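Teaching two arms to tidy a kitchen: notes for the Dernwood talk
Reading time: 4 minutes
Last updated: February
Filed under: Student projects, Talks

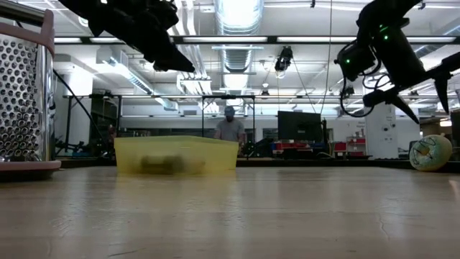 Speaker: Ludmila Kratochvíl, for the Clavis student group

Opening. Say who we are. Clavis is a student project and we meet in the evenings. Most of the group had never touched a robot arm before they joined, and I was one of them. I study food technology. I came in because they needed someone to write the task list, and I stayed.

Ask the room who has driven an arm before. Wait for hands. If it is most of them, skip the next paragraph.

How we work. One student drives both arms and a second student watches and keeps the log. The driver does a task by hand, through the controls, from start to finish. We save the run if it is good enough. Later the saved runs are used to train the arms to do the same task on their own. The driving is slow at first. Say this plainly, as people tend to expect it to look like the films.

The task. We chose kitchen things because everyone knows what they are for. Box grater, plastic bin, things to go in the bin. The talk is mainly about the bin task. Pick up an object from the table, carry it over the bin, let go, move the arm out of the way. If the object is nearer the other side, use the other arm.

Why the bin is harder than it sounds. The walls are thin and they bend. If the gripper catches the rim, the whole bin slides and every later drop is off. Our first rule was to tape it down. We dropped that rule, as a bin in a real kitchen is not taped down. Now the driver has to put it right with the free arm before going on.

Shiny surfaces. The tabletop has a gloss on it and the ceiling lights show up in it. The grater is the same, all metal face. We lost two evenings to this. The driver sees a bright patch on the screen and takes it for the edge of something. No clever answer here – we learned to check one camera view against another before closing the fingers.

Scratches. Someone will ask. Yes, the table is scratched. New drivers come down too low. Tell them to stop a finger's width above the table and look again.

The log. Show a page if there is time. Each run gets a line: task, driver, object, result, remarks. Remarks matter most. "Dropped" is no use to anyone. "Let go before the wrist had stopped" is useful. I was strict about this and not always popular.

Numbers, keep it short. A driver does 12 practice runs before we save any. After that we ask for 5 good ones in a row on the same object before moving to the next. Hrnčiar, who looks after our training side, wanted a higher figure and may say so from the back of the room. Let him.

What went wrong. Tell the Mevell story. We took the bin task to the Mevell open evening and set up in a hurry, with a different table height. The runs we had saved were all from our own table. The arm let go well above the bin, every time, and the things bounced out. A child picked them up and put them in by hand. We now write the table height at the top of every log sheet. Pause here, it usually gets a laugh.

What the students get from it. Patience with the controls, first. Also they learn to write down what they saw, which helps in their other courses. One of our drivers now runs the beginners' session and teaches it better than I did.

If short of time, cut the scratches and go straight to the log.

Next term. Both arms at once on the same object, starting with the grater. One arm holds it steady by the handle and the other brings something to it. We have tried it a few times. The holding arm tends to drift, and we don't know yet if that is the driver or the controls.

Questions. Likely ones: cost (send them to the department), safety (hands off the table while the arms are live, the watcher calls stop), and whether first years can join. They can. Beginners' session starts at 6 pm, bring a pen.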